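Ivard handheld kit, tried at the Willness open day

I spent a Friday afternoon in May at the Willness open day, where Ivard was showing the kit it sells for recording household work to train robots. Visitors could book a slot of 10 minutes. I took 2 of them.

The kit is a pair of handheld units with marker cubes, plus the cables and software. The chore on offer was handling a cloth at a large white appliance. Gervásio Magalhães ran the station and was patient with people who had never worn anything like it.

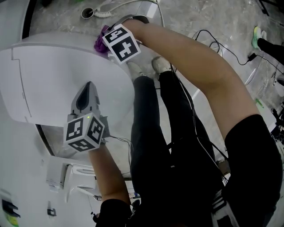
Purple cloth in the right hand, handheld unit in the left. Both arms carry a marker cube.

The cubes are light, and I forgot about the one on my wrist after a minute or so. The straps could be longer. Mine left a mark over a thick sleeve.

Cables are my main complaint. They get in the way when you turn, and I stepped on one twice. Srisuk has a cordless set, which I liked better for moving around a room, though its battery ran down before my turn was over.

Playback was quick. My second run was on the screen before I had the straps off, and the tracking held up except when I reached low.

The basic kit is $2000, and the spare strap and cube set is another $459. Grerko resells both. For a lab that stays at one bench it's a fair price. For anyone working across a whole kitchen, I'd wait for a version with fewer wires.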